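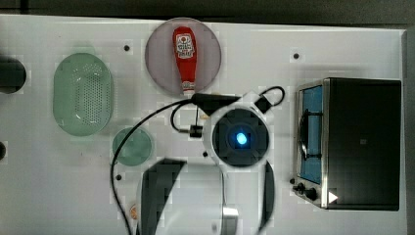

Osia-Cocina es el conjunto de demostraciones que grabamos en el club de robótica de Flurnside para que un brazo aprendiera a recoger una mesa, habilidad que varios miembros del club tampoco dominan. La tarea básica tiene una sola frase: coger el objeto indicado y dejarlo en el sitio indicado. El bote de kétchup, por ejemplo, aparece tumbado sobre el plato rosado con el tapón hacia abajo, y de ahí tiene que salir sin llevarse el plato de paseo. El escurridor verde claro y el horno tostador negro comparten mesa con él y, según el episodio, son destino u obstáculo. El brazo los trata con la misma confianza en ambos casos.

Estado: versión publicada el 14 de febrero de 2022. La siguiente está prometida para marzo, promesa hecha por personas con exámenes en marzo.

Contenido

3073 episodios teleoperados, de los cuales 716 están marcados como fallidos. No los hemos borrado. Cada episodio incluye vídeo cenital, posiciones articulares, apertura de la pinza y una instrucción escrita en español. Hay 6 tareas y las instrucciones las redactó quien estuviera a los mandos, así que "escurridor", "colador" y "la cosa verde" conviven en el mismo fichero. El script normalizar.py unifica las dos primeras. La tercera requiere criterio, porque también hay un platito verde.

Estructura

datos/ — un directorio por tarea, un fichero por episodio
etiquetas/ — resultado, operador (anonimizado) y notas
scripts/ — conversión, visualización y el normalizador ya citado
viejo/ — no tocar

Uso

Instalar las dependencias de requisitos.txt y ejecutar scripts/ver.py con el número de episodio. Para entrenar, recomendamos apartar 400 episodios como validación; la lista que usamos está en etiquetas/validacion.txt. Si el visor se abre en negro, falta el códec. Si se cierra solo, también.

Limitaciones conocidas

Una única mesa, blanca, con iluminación de aula. El modelo de referencia, Woston, pierde mucha soltura en cuanto se le cambia el fondo. El cable del brazo cruza parte de la mesa en muchas tomas y tapa cosas que uno querría ver; Woston ha aprendido a ignorarlo, nosotros todavía no. En los episodios de la tarea 4 el campo de apertura de la pinza está invertido — cero es abierta — y así se queda hasta la próxima versión.

Las notas de los fallos son texto libre. Abundan "casi" y "otra vez".

Licencia y contacto

Uso libre para docencia e investigación, citando al club. Las erratas y los episodios mal etiquetados se comunican a Zdeňka Kopecký, que mantiene el repositorio y responde antes si se le indica el número de episodio. El código de teleoperación vive en otro repositorio, Akgül, con su propio README, bastante más corto que este.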